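Moving the sourdough starter to a cold kitchen, who else does this?
Posted by Noel Javier, November 2022

Okay, I have to share because my family is sick of hearing it. We moved from Wanmont to Prarkholm in May and our new kitchen is freezing, and I was sure my starter would sulk all winter. It has never been better! I feed it at night, leave it on the counter, and by breakfast it smells like green apples. The loaf this morning was 850 grams out of the oven and the crust sang for so long that the dog came in to check on it.

I'm doing a long cold rise, very little starter, and a bit of rye in with the bread flour. Anybody else baking in a chilly house? Tell me everything.

---

ryeandshine

Yes! Cold kitchen club. I quit fighting mine years ago. The flavor you get from a slow dough is so much deeper, and you can go to bed in the middle of it. What rye are you using? I get a coarse one from the Mercado when I'm down in Prornport and it makes the starter go wild.

---

butterside_up

Going to disagree a little. Cold is great for the shaped loaf, but I think the first rise wants some warmth. I put mine in the oven with only the light on. When I did the whole thing cold I got a tight crumb with a few giant tunnels, every single time. Noel, can we see the inside of yours before we all turn our heat off?

---

Noel Javier

Fair! It's pretty open, a little tighter at the bottom. I fold it 4 times in the first couple of hours, and I think that's what saves me. Rye is just the store kind, but now I want the coarse one.

---

Aicha Shehata

Tunnels are usually shaping, butterside, or a dough that went in too early. I've had them in July.

Noel, the thing that changed my winter baking was getting organized. I used to lose half the evening hunting for the scraper with dough all over my hands. Now everything has a spot, and these are the ones I'd start with:

1. A straight-sided jar for the starter, with a rubber band at feeding level. You'll see the rise at a glance.

2. A clear bin for the cleanup stuff, out on the table before you mix. Sponge with a scrubby side goes in there. Cold water first on the doughy bowl, always, hot water turns it to glue. 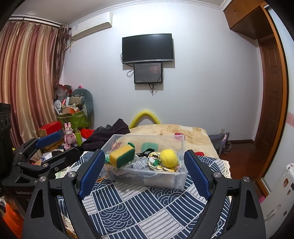 3. A cheap thermometer. Take the temperature of the dough, forget the room. Mine likes 27 Celsius for the first rise, so yes, I'm half on butterside's team.

4. A notebook. Flour, water, times, how it tasted. I'm on my second one and I love reading back through it.

---

butterside_up

Half a team is fine with me, ha. I'll try tighter shaping this weekend. But cold water on the bowl? I let it dry overnight and flake it off.

---

ryeandshine

Flaking gets it all over my floor. Cold water and 30 minutes of soaking, then the scrubby side. And don't put that sponge anywhere near your good glasses afterward.

---

Noel Javier

Ordering a thermometer right now. Next loaf I'm doing one warm rise and one cold, same dough, and I'll post both crumbs. So excited!!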